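Clubs > Robotics > Interviews

Quick chat with the Zovside robotics club, squeezed in before their build night. The captain asked to go by captain. Fine.

The team has 10 members and one arm, named Tridow. "We fight over it," she says. Entry fee for the Sovenura meet was $245, mostly bake sale money.

Why bowls? "Glass is mean. You see right thru it, so does the camera." They've logged 213 practice runs since November. Grip force still a headache, she says, and the code "is a mess but its our mess." 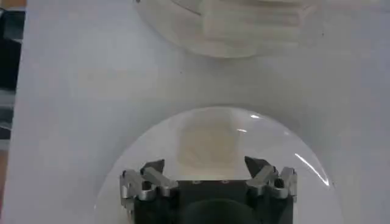

Tridow's gripper at the near bowl, second bowl behind.

Next up, new fingertip pads. "Softer ones. If we can agree on which." Then she had to run, someone was calling about a charger.

Contact the club | © Zovside Robotics | Back to top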